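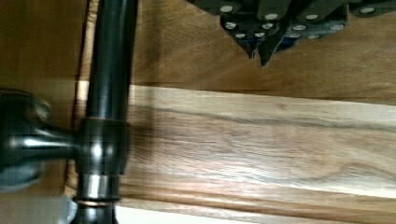
Figure 4. Dark bronze rod and wooden surface.

Section 4: Fitting and adjusting the Turnar drawer runners

Read this section after the cabinet has been fixed to the wall and levelled (Section 3). It covers the standard side-mount runners supplied by Wemik for Urcombe kitchen cabinets. If your cabinet came with under-mount runners, go to Section 5.

Document revised 2021-09-26. Earlier printed copies show the old stop clip and should be recycled.

4.1 Before you start

You will need:
A Pozidriv screwdriver (a cordless driver on its lowest setting is acceptable for the cabinet screws only)
A tape measure and pencil
A small spirit level
A combination square
The bag of hardware marked T

Lay out the runners in pairs. Each pair has a left and a right, stamped L and R near the front mounting hole. Pull the inner member out of each runner, press the release lever and slide it free. Keep the pairs together.

Caution: The runners are greased at the factory. Do not wipe them down with solvent or spray them with oil.

Caution: Do not load the drawer until all of the steps in 4.4 have been completed. Each drawer carries up to 22 kg, including its contents, when all screws are fitted.

4.2 Marking out the cabinet

1. Measure up 70 mm from the cabinet floor on the inside of each side panel and make a pencil mark near the front edge.
2. Make a second mark at the same height near the back.
3. Join the marks with a straight line. Check the line with the level.
4. Where a second drawer is being fitted, repeat the steps above, taking the height from the template sheet.
5. Hold the outer member on the line with its front end set back 6 mm from the front edge of the cabinet side. Inset fronts need a different setback; see the table on the back of the template sheet.
6. Mark the front, middle and rear screw holes through the slots.

Note: Use the vertical slots first, then the round holes. The slots let you move the runner up and down later. If the round holes are screwed up at this stage there is no adjustment left and the screws will have to come out again.

Note: Melamine cabinets should be pre-drilled. Pine and other softwoods can usually be started with a bradawl.
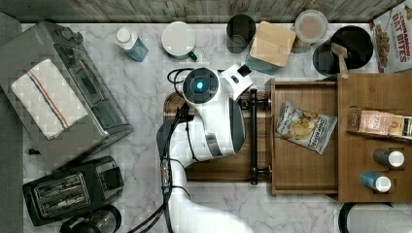
7. Fix the outer member with one screw in each vertical slot. Tighten until the screw head is snug, then back off a quarter turn.
8. Repeat on the other side of the cabinet and lay the level across both runners. Correct any difference now.

On older cabinets the side panels are often out of square, particularly where the kitchen has been moved from another house. Measure the gap between the panels at the front and again at the back. If the back is narrower, the drawer will bind in the last part of its travel and no amount of adjusting at the front will fix it. Pack the wider end with the grey shims from bag T. Cozma shims from the previous range are the same shape but thicker, and should not be mixed with the grey ones on the same side.

4.3 Fitting the drawer members

1. Stand the drawer box upside down on a towel or a piece of carpet.
2. Draw a line along each side, parallel to the bottom edge, at the height shown on the template.
3. Place the inner member on the line, release lever facing out, with its front end flush with the front of the box.
4. Drive one screw at the front and one at the back. Leave the middle hole for now.
5. Turn the box the right way up and check that both release levers move freely.
6. Slide the ball carriages on the cabinet runners all the way forward.
7. Offer up the drawer, keep it level and push it in with even pressure on both sides. It will feel stiff on the first push. At full depth you should hear both levers click.

If only one lever clicks, pull the drawer out and start again from step 6. Forcing it at this point can spill the ball bearings, and a runner that has lost its bearings has to be replaced. 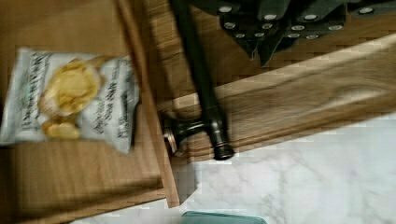 8. Open and close the drawer several times. The action should be even from front to back, with a light catch at the closed position.
9. Fit the stop clips to the rear of both outer members.

Drawers with a soft-close damper will not close fully for the first few cycles. Close the drawer slowly by hand until the damper has picked up the pin.

4.4 Adjusting and locking off

Do this with the drawer front attached. Fronts and handles are covered in Section 6, and the hole spacing for the longer Turnar handle is 133 mm, centre to centre.

1. Close the drawer and look at the gap around the front. It should be the same on the left and the right.
2. If the front sits low on one side, open the drawer, loosen the screws in the vertical slots on that side and lift the runner slightly. Retighten.
3. If the whole front needs to move in or out, loosen the two screws holding the inner members and slide the box along the horizontal slots. Move both sides by the same amount.
4. Check the gap again with the drawer closed.
5. When you are happy with the fit, take the drawer out and drive the remaining screws into the round holes, on both the cabinet and the drawer box.
6. Refit the drawer and fit the screw covers.

Note: New timber moves as it settles into the room. Check the gaps again after the first month, and once more at the change of season. Drawers fitted in December in a humid area may need a small sideways adjustment by winter.

Drawer rubs on one side: the runners are not parallel, or a shim is missing. Repeat the gap measurement in 4.2.

Drawer rolls open by itself: the cabinet is leaning forward. Go back to Section 3 and level the feet – do not tilt the runners to make up for it.

Drawer stops short: look for a screw head standing proud inside the runner. Also check behind the box for anything that has fallen down. 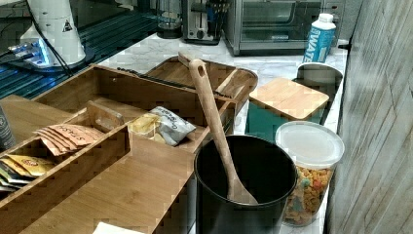

One reader wrote in to say that the bottom drawer kept stopping short after every screw had been checked, and that the culprit was a stop clip fitted back to front. The clip will go on either way, so the reader asked for the direction to be spelled out. The open end of the clip faces the back wall of the cabinet.

4.5 Removing a drawer

1. Empty the drawer and open it fully.
2. Push the left lever up and the right lever down at the same time.
3. Draw the box straight out, keeping it level.
4. Push the empty runners back into the cabinet before walking away.

Store the release card and any spare screws in bag T with this guide.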